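Accessible Ballot Marking: What Changes for Dultedham This June

Dultedham will use new ballot marking devices in all 13 of its polling places for the June municipal election. The units are made by Katent and replace equipment the town has used through two council terms. Any voter may ask to use one. No form, doctor's note or advance request is needed.

A ballot marking device does not count votes. The voter makes choices on a screen or with a keypad, and the machine prints a paper ballot showing those choices. The voter reads the paper, or has it read back through headphones, and then feeds it into the same scanner everyone else uses. The printed ballot is the official record and is the one used in any recount.

The main differences from the old equipment are in the controls. Text size and contrast can be changed at any point, where before they had to be set at the start. The audio ballot can be slowed down or sped up without losing the voter's place. A port on the side accepts sip-and-puff devices and paddle switches, and voters may bring their own. The contest list can be reviewed before printing, and a contest that has been left blank is read out as blank.

Lisari, the firm that ran usability testing for the county, asked voters with low vision, limited hand movement and reading difficulties to complete a sample ballot with 18 contests. Most of the problems they reported concerned the setup of the room. Tables were too high for some wheelchair users, and screens faced the line of waiting voters. The floor plan for each polling place has been redrawn as a result, with the screen turned toward a wall and clear space left on both sides of the table.

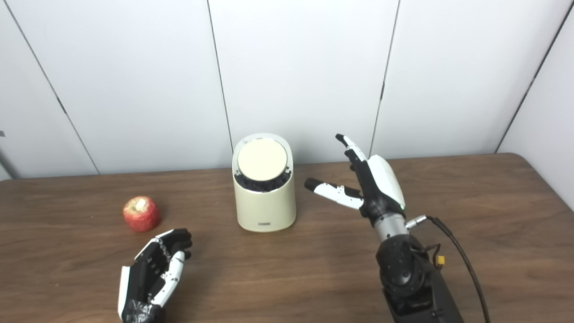 A brown wooden table set in front of a white paneled wall.

Poll workers will take a two-hour class on the new devices in addition to their regular training. It covers starting up and closing down, replacing paper, and how to give help without seeing a voter's choices. "The question we get most from poll workers is how close they should stand," said Roald Kvam, who teaches the class. "Stay where the voter can call you and where you can't read the screen."

The county has also printed 2,000 large-type guides. Copies are at the library and at the clerk's office on Semwal Street, and an audio version can be requested by phone.

Voters who want to try a device before the election can do so at the clerk's office during regular hours. The practice ballot uses made-up contests and is shredded afterward. Allow a little longer for the audio version, which reads every contest in full unless the voter skips ahead.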